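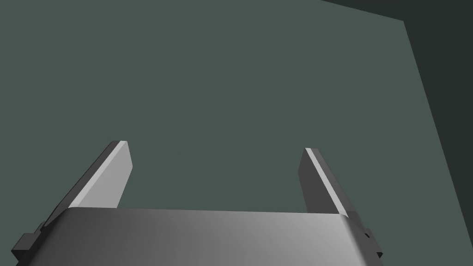 Two-fingered gripper in the open position. Computer rendering.

Retiring a jersey number in an amateur basketball league

Posted by Zyanya Ochoa, Jan 15, 2023

I am writing as secretary of the Westmont basketball club, which plays in the adult division at Retedcombe. Our longest-serving center, Mr. Chávez, has informed the club that he will stop playing at the end of this season. The final home game is in April, and the members have voted to retire his number, 50, at a short ceremony on that date.

The club has never done this before, and I would appreciate guidance on the following points. First, does a club in an amateur league have the standing to retire a number on its own authority, or must the league approve it? Our league handbook deals with the size and color of numbers but does not mention retirement. Second, may the ceremony be held at halftime? The game follows another fixture on the same court, and the hall booking is strict. Finally, the club's under-18 team wears the same design of uniform, and a junior player currently has the number 50. Her family has asked whether she will be required to give it up. I was not able to give them an answer.

I should add that Mr. Chávez has not been told about the vote. Several members would like it to remain a surprise.

Fidel Orellana

In most amateur leagues the retirement of a number is a matter for the club alone. The league's interest is limited to whether each player on the floor wears a legal number and whether that number matches the one on the score sheet. If your club declines to issue number 50, no opponent is affected and no approval is needed. I would still recommend a short letter to the league office. The office may hold a register of uniform numbers for each club, and a number left open on that register can be assigned by mistake when a late registration is processed.

The club should record the decision in its minutes with enough detail to be useful to people who were not present. In particular, the minutes should state which teams are covered. A resolution that says only "the number is retired" will be read in different ways by different coaches a few years from now. You may wish to adopt wording of this kind: "The number 50 shall not be issued to any player on the senior team from the close of the current season. Players on other teams who hold the number at the date of this resolution may keep it for as long as they remain on those teams."

That wording would allow your junior player to continue as she is. Whether she may carry the number into the senior team is a separate matter, and the club should settle it now and tell the family in writing. Some clubs permit it with the consent of the retired player. Others do not.

As to the ceremony, I would advise against halftime. The interval belongs to both teams, who need the floor to warm up, and the referee is entitled to restart play on schedule whether or not the speeches have ended. Our club, Tritgate, held its ceremony before the tip-off and allowed four minutes for it. The visiting captain was told two weeks beforehand and brought his players out to stand along the sideline, a courtesy that was much appreciated. Please also speak to the table officials, who will otherwise start the warm-up clock at the usual time.

One further point. If Mr. Chávez is expected to play in that game, he should be allowed to wear his own uniform and keep it afterward. A framed replacement can be ordered, but suppliers often need several weeks for a single item, and an April date does not leave much room for errors in the accent on his name.

Nektarios Dimitriou

check the hall booking first. ours charged us for overrun

Eustaquio Trujillo

I agree with most of Mr. Orellana's reply but would take a different view on the surprise. A person may have reasons for not wanting a number withdrawn. We retired a number for a former guard who had hoped his daughter would wear it, and the resolution had to be reversed at the next annual meeting. It was an uncomfortable evening for all concerned. The club could tell Mr. Chávez of the vote in private and keep the details of the ceremony from him.

With regard to the banner, please ask the hall manager what may be hung and where. In a shared building the club seldom has any right to the wall. Ours is kept in a storage closet and is brought out for home games - it takes two people and a ladder.

Zyanya Ochoa

Thank you. I have written to the league office and will propose Mr. Orellana's wording at the next meeting. The question of the surprise will be put to the members again.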